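Burside Bench: a simulated two-arm cell for practising setup and hand swaps

If you look after a two-arm cell, you already know the worst place to find out your left wrist offset is wrong is on the real machine at half past four. The Burside Bench gives you the whole cell in simulation, table and props and both arms, so you can work through the setup as many times as you like before anyone powers up the hardware. We've been using it in our own workshop since October and we love it!

The table layout is deliberately plain. You get a grey top, a blue tray on the left, a yellow container in the middle and a flat white square to the right, plus a red piece to pick up and move. Every colour is easy to tell apart at a glance, which makes a bad reach obvious straight away. Lighting is flat and even, so you're not chasing shadows while you're trying to sort out a joint limit.

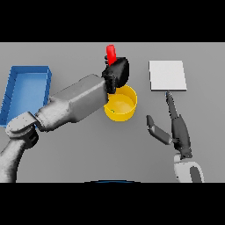

End effectors are set per side in the cell file, and mixing them is fine. Change the entry, reload, and the wrist frame updates with it. Do check the tool offset after every change, though. The loader keeps the last value you typed (a habit we've asked Koubek to fix in their importer), and a 45 mm error at the wrist looks like nothing much until you're closing on thin air beside the cup.

Our usual order for a fresh cell goes like this:

Load the arms with no props and jog each joint through its range.
Bring in the tray and the centre container, then run the left arm over both.
Bring in the white square and do the same on the right.
Add the red piece last and try a slow pick.
Save the cell under a new name before you touch the gains.

Fermín Huenchumán, who wrote most of the setup notes, likes to run the right side over the centre container with the fingers spread before he tries any grasp at all. It's a great little check. If the thumb clears the wall on the way in, the palm height is generally close enough to start tuning.
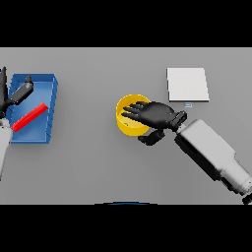
Looking after the cell is mostly a matter of keeping files tidy. Contact settings drift as people fiddle with them, and a bench that behaved beautifully last month can start flinging the red piece off the table. The Burside keeps 238 saved states by default, so rolling back is painless. Clear out the old ones now and then, and keep a known good home pose somewhere nobody will overwrite it.

If a finger joint starts to buzz, drop the stiffness on that joint first and leave the damping alone. If both hands buzz, have a look at the time step. Nine times out of ten, somebody has been speeding things up for a demo. 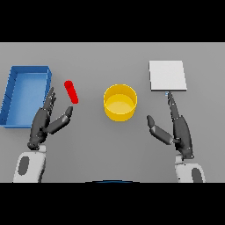 Both hands forward over the bench, with the red piece between the blue tray and the yellow bowl.

The package includes the cell file, the props, six practice exercises and the printed setup notes. A single workshop licence is $1,764 and covers every seat in the room. It runs happily on an ordinary desktop with a decent graphics card, and the Stamis bridge is included if you want to send the same joint targets to real arms later on.

Related items
Jokik wrist offset gauge
Stamis bridge, extra seat
Koubek importer for cell files
Burside prop set, second colours
Setup notes, spiral bound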